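How to Write a One-Line Pitch for Your Picture Book

Before an editor, a bookseller or a grandparent reads your picture book, they read one or two lines about it. Those lines go on the back cover, in the catalog and in your query letter. They take longer to write than you would expect. I usually set aside a whole morning.

What you need

A finished draft of the story, a pencil, and a stack of scrap paper. Don't start the pitch while the story is still changing.

Step 1. Name the character and the problem

Write the character's name and the one thing that is wrong. Leave out the setting and the friends for now. For my own book about a heron, my first try was:

Omine the heron can't stand still.

A heron that can't stand still will never catch a fish, so the problem is already there. If your sentence needs a second sentence to explain why it matters, pick a different detail from the story.

Step 2. Add the wish or the plan

Say what the character does about it. Use a verb a child could act out. "Learns," "discovers" and "realizes" are weak here. "Digs," "hides," "borrows" and "paints" are better.

Omine the heron can't stand still, so she borrows a pair of very heavy boots.

Step 3. Stop before the ending

Most first pitches give away the last page. Hannelore Bühler, who edited my first two books, used to draw a line through everything after the turning point and send the page back. You can do the same thing yourself. Find the word where the trouble starts to clear up and cut from there. 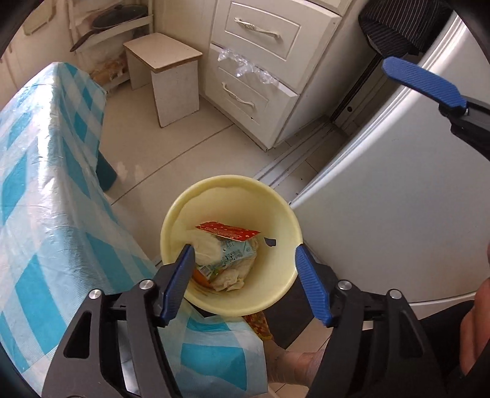
Write at least 18 versions. The first few will all sound alike, and that's fine. Change the opening word each time. Start one with the name, one with the place, one with a question, one with a line of speech. Keep each version on its own piece of paper so you can lay them side by side.

Step 4. Read them aloud

Read your best 2 to somebody who hasn't seen the book. Pieter Vermeulen, who draws the pictures for my Seloldale stories, listens with his eyes shut and then tells me what he would draw. If he can't think of anything, the line goes.

Step 5. Check the length

Catalogs differ, but a pitch of more than 100 words is too long for nearly all of them. Mine usually come in well under half that. Count the words and read the publisher's guidelines again before you send anything.

A note on series

If you have several books, write the pitches together — they will be printed together. Don't open every one with "If only" or "One day." Give each character a different kind of trouble, and put the shortest pitch first.

Names should look different on the page too. I once had an Iggy, an Izzy and an Ivy in the same set, and readers mixed them up. Izzy is now called Woltera.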